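4 novembre

Ça y est, la Prasov est repartie ! Je rentre de la cave avec les mains qui sentent la banane et le poivre, et il faut que j'en parle à quelqu'un, donc ce sera à vous.

Pour ceux qui débarquent : la Prasov, c'est la levure que Tuấn Lã m'a donnée en mars, au fond d'un pot à confiture, avec une étiquette tellement délavée que j'ai lu « Frasou » pendant deux brassins. Il la tenait lui-même d'un échange sur le forum Firkar, où plusieurs brasseurs se la repassent de fermenteur en fermenteur. Personne n'est d'accord sur son origine. Saison, disent les uns, plutôt une vieille souche de ferme, disent les autres. Moi je sais seulement qu'elle atténue comme une brute, qu'elle sent divinement bon et que je l'avais oubliée au frigo tout l'été derrière les cornichons.

Sept mois de frigo, ce n'est pas rien pour une levure. Le dépôt avait viré au beige foncé avec une ligne brune à l'interface, le liquide au-dessus tirait sur le caramel, et j'ai sérieusement envisagé l'évier. Et puis j'ai ouvert le pot. Ça sentait la bière un peu fatiguée, un peu le pain, rien de méchant : pas de vinaigre, pas de caoutchouc, pas de viande (si vous avez déjà senti une levure autolysée, vous savez de quoi je parle, et je vous plains). J'ai vidé presque tout le liquide, gardé une cuillerée de dépôt bien clair pris au milieu, et c'était parti.

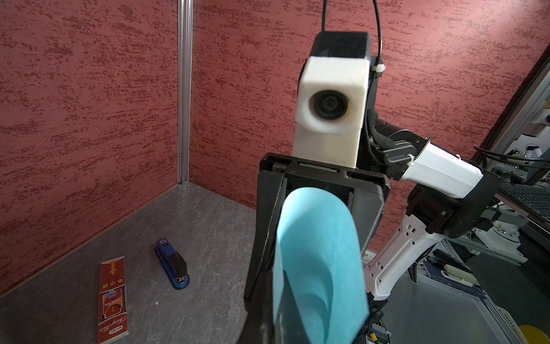 *Papier bleu clair, roulé en cornet.*

## Le petit pied de cuve d'abord

La tentation, c'est de balancer la cuillerée directement dans le grand erlenmeyer. Je l'ai fait il y a des années avec une autre souche, et j'ai regardé pendant quatre jours un moût parfaitement plat en me racontant que je voyais des bulles. Avec une levure affaiblie, il vaut mieux commencer minuscule. J'ai donc préparé un fond de moût très léger dans un bocal, extrait de malt pâle, une pincée de nutriment, dix minutes d'ébullition, refroidi dans l'évier avec le couvercle posé dessus. La cuillerée dedans, une feuille d'alu désinfectée sur le col, et le bocal sur l'étagère au-dessus du chauffe-eau.

Le premier soir, rien. Le lendemain matin, rien. J'ai secoué le bocal à chaque passage dans le couloir, ce qui a fini par agacer toute la maison. Et au bout de 36 heures, une couronne ! Une toute petite couronne de mousse blanche, collée au verre, avec une odeur de poire qui n'y était pas la veille. J'ai crié. Ma fille a cru que je m'étais brûlé.

## Puis le grand

J'ai laissé le bocal finir tranquillement, décanté, puis préparé la vraie étape : 2 000 ml de moût dans l'erlenmeyer, cette fois sur l'agitateur magnétique. Là, aucune hésitation de sa part, elle a démarré dans la nuit et le dépôt du surlendemain était superbe, crème, épais, du yaourt. J'ai posé le tout au frigo pour faire tomber la levure, puis j'ai transvasé dans un bocal propre. Sur la balance, bocal et couvercle compris : 1 131 grammes. Je ne sais pas du tout quoi faire de ce chiffre, il y a encore pas mal de bière dedans, mais je l'ai noté dans le carnet avec un point d'exclamation.

Côté matériel, le barreau aimanté reste mon meilleur achat de l'année, à égalité avec le tamis à nouilles qui retient le houblon. L'agitateur vient de chez Kulora, il fait un petit cliquetis quand on le pousse trop et il faut trouver la bonne position du ballon, légèrement décalé vers l'arrière. Ça se prend vite. Je cherche un tourbillon discret en surface ; quand ça fait un entonnoir jusqu'au fond, je baisse.

## Le brassin

Évidemment je ne pouvais pas la laisser dormir une deuxième fois. Samedi ou dimanche, peu importe, j'avais les grains sous la main : pilsner, un peu de blé, une poignée d'épeautre qui traînait depuis la galette du printemps. Empâtage assez bas pour garder un moût bien fermentescible, houblonnage sobre, un seul ajout tardif de Saaz. Je voulais l'entendre, elle, sans lui mettre un orchestre par-dessus.

Ensemencement un peu frais, puis j'ai laissé monter sans m'en mêler. Le barboteur s'est affolé dès le lendemain midi, et la cave entière sentait la clémentine poivrée. Tuấn, à qui j'ai envoyé un message beaucoup trop long, m'a répondu : « Ne touche à rien pendant trois semaines. » Il me connaît. J'ai déjà prélevé deux fois.
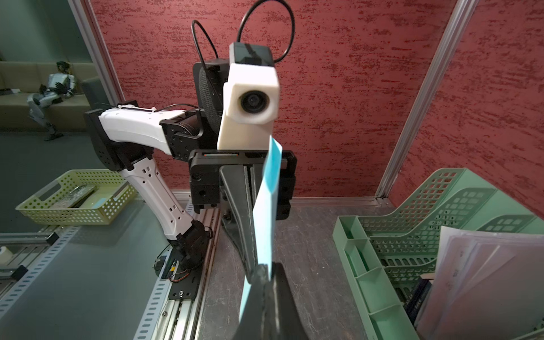 Maintenant que j'ai plusieurs bocaux de Prasov au frigo, il me faut un système d'étiquetage digne de ce nom, parce que l'histoire du « Frasou » ne doit pas se reproduire. J'ai tout essayé : le ruban de peintre (il se décolle au froid), le feutre sur le couvercle (il s'en va avec l'alcool quand je désinfecte), la mémoire (pas de commentaire). Ce sera donc une fiche par souche, attachée au col avec un élastique, et une couleur par famille. Pour la Prasov, j'ai pris le bleu ciel pâle de la petite carte de la photo, mince, bien visible même entre deux doigts noirs, et le crayon à papier devrait ressortir dessus sans problème. Les anglaises seront en jaune, les levures de blé en vert. Sur chaque fiche : le mois de récolte, la génération, le brassin d'origine et une case « odeur », que je remplirai avec tout le sérieux dont je suis capable.

La génération surtout, je regrette de ne pas l'avoir suivie plus tôt. Sur Firkar, certains affirment que la souche devient plus phénolique à chaque réutilisation, d'autres jurent qu'elle s'assagit. Je vais enfin pouvoir comparer chez moi ! Je garde un bocal de ce pied de cuve comme référence, je récolte le fond du fermenteur à la fin, et je relance le même brassin avec cette récolte. Même recette, même eau, même coin de cave. Ça m'occupera une partie de l'hiver et j'en suis ravi.

Deux questions pour vous, tiens. Est-ce que quelqu'un a déjà tenté de la sécher sur papier cuisson, comme on le fait pour les kveiks ? Et pour ceux qui gardent leurs bocaux longtemps : vous laissez la bière au-dessus ou vous rincez à l'eau bouillie ? J'ai toujours laissé la bière, par flemme d'abord, puis par conviction, et je suis prêt à changer d'avis.

Si vous passez dans le coin et que vous en voulez un pot, écrivez-moi. Apportez un bocal vide, je n'en ai plus un seul, même celui des cornichons y est passé.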